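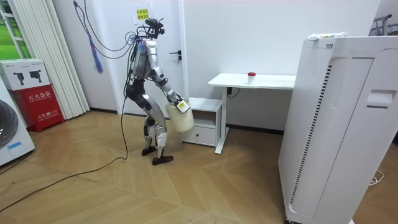 The small room on Gittins Street, with the desk by the door and the red-lidded cup still on it.

The Key to Four

Jordan Holroyd had the room until five o'clock, and at ten past two the key was missing.

It had been on the desk. Jordan was sure of that. The desk was white and had very little on it, so a key should have been easy to see. There was a small cup with a red lid, and there was a pen that belonged to the bank. Jordan picked up the cup, looked under it and put it back.

The lease was clear about keys. It was a Zavamine lease, eleven pages long, and page nine said that a lost key would be charged at 285 dollars. The deposit was 3,905 dollars. Jordan had been thinking about that deposit for most of December. It would cover the first month at the new place in Pedell, with enough left over for a van.

"How can a key be 285?" Jordan's sister asked on the phone.

"They change the whole lock."

"For one room?"

"It's what it says."

"Then find the key," she said, and went back to work.

Jordan put the phone down on the windowsill in the hall and went to get the bucket. The cleaning had to be done either way. If the key was in the room, cleaning would turn it up, and if it was somewhere else, at least the floor would be clean when Gervásio Peixoto came to look at it.

Peixoto looked after all the Zavamine rooms in Estden. He was a large, slow man who wore a gray cardigan under his coat and wrote everything down in pencil. On the day Jordan moved in, he had spent most of an hour on the condition of the walls. He had found one nail hole and drawn it on a plan.

"It's a very small hole," Jordan had said.

"Now it's a small hole that was here before you," Peixoto had said. "You'll be glad of it later."

Jordan started at the wall and worked toward the door. Under the desk was the little white cabinet with the shelf on top. Jordan pulled the drawer all the way out and turned it over on the floor. Two rubber bands fell out, and a receipt for soup. The drawer went back in on the second try.

The yellow sign was still taped up near the top of the door. It had been there before Jordan came. It was in Chinese, and Jordan had lived with it for a year and a half without learning what it said. In the first week Jordan had meant to ask someone. Then it had become a part of the door, like the handle. Peixoto had put it on his plan too, as "notice, yellow, one."

The far side of the room took longer. There was the big white panel with the holes, which had come with the place and was too awkward to shift alone. Jordan lay down flat and looked through the gap along the bottom. It was dark under there. Jordan ran a ruler along the gap from one end to the other and brought out dust, a paper clip and a flat gray piece of something that might once have been an eraser.

It was nearly three. Jordan went through the coat pockets, then the bag, then the coat pockets again.

The bucket was the last place left. All through the morning things had been going into it: a plastic bag, a cloth, whatever was in hand when the phone rang. Jordan had already carried it down the hall once and back. If the key had been swept up off the desk with the cloth, it would be in there, at the bottom.

Jordan set the bucket down in front of the panel.
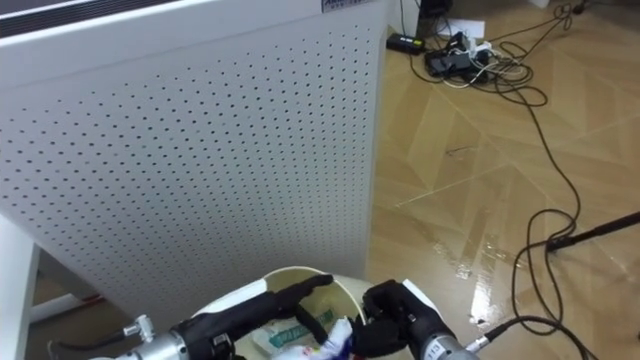

Half Past Three

There was no key in the bucket. Jordan shook out the cloth, then turned the plastic bag inside out over the floor and shook that too. Then Jordan sat on the floor and did the sum. 3,905 less 285 was 3,620. The van was 190 for the day. It could still be done, with no new mattress.

The street door opened and closed. Somebody came up the stairs, stopping at the landing the way Peixoto always did.

"I'm early," he said from the hall. "I had a room to see in Pedell and the man wasn't there. Do you want me to wait outside?"

"No, come in."

He came in past the door and stood with his hat in his hand. He looked at the floor, the walls and the desk, in that order. He took out the plan, unfolded it, and found his nail hole.

"Still small," he said.

"I haven't touched it."

"I can see that." He made a mark. "You've cleaned behind the panel?"

"Under it. I couldn't move it."

"I can't either. It took two men to get it in here." He made another mark. "They paid almost 4,000 for it, you know, the people before you. Then they left it. I wrote to them twice."

He went on down his list. He opened the drawer and shut it. He tried the light. Jordan followed him around the room, which was not a long walk, and waited for a good moment. There wasn't one.

"Mr. Peixoto, I've lost the key."

He stopped writing. "Which key?"

"The key to this room. I had it this morning. I've looked everywhere. I know it's 285. I just want to tell you now so it isn't a surprise when you get to the bottom of the page."

Peixoto folded the plan and looked at Jordan for some time. He did not seem annoyed. He seemed to be thinking about something else.

"When you came in this morning," he said, "was the room locked?"

"Yes."

"And you opened it."

"Yes. I had the bucket in one hand and a box under the other arm, and I got the door open with my elbow, and then the phone went."

"Then where did the key go?"

Jordan began to answer and stopped. The box had been slipping. There had been the key, and the turn of the key, and the phone ringing in the coat. After that the door had been pushed back and the box had gone down on the desk. Everything Jordan remembered after that was about the box.

Peixoto nodded toward the door, down below the black handle. 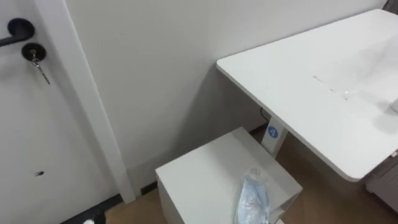 Jordan went over and took hold of the little ring. The key turned easily and came out. The door had been standing open all day with its face turned away from the part of the room Jordan was searching, and every trip down the hall had gone straight past it.

"I looked under the panel with a ruler," Jordan said.

"People do," said Peixoto. "There was a woman in Estden who took up a carpet."

He held out his hand and Jordan gave him the key. He wrote "key, one" at the bottom of the page and passed the pencil over for a signature. Jordan leaned on the desk to sign.

"They'll send the deposit in ten days," he said. "The whole of it. If it's two weeks, call me, don't call them."

"Thank you."

"Is that your cup?"

Jordan looked at the cup with the red lid. "I thought it was yours. It was here when I moved in."

Peixoto unfolded the plan again and went down the list with the end of his pencil. He went down it twice. Then he turned the page over and looked at the back.

"It isn't on here," he said.

"Should I take it?"

He thought about it. Outside a truck was backing up along Gittins Street, and he waited until it had finished.

"Take it," he said, and put on his hat.

Jordan put the cup in a coat pocket, picked up the bucket, and followed him out to the stairs.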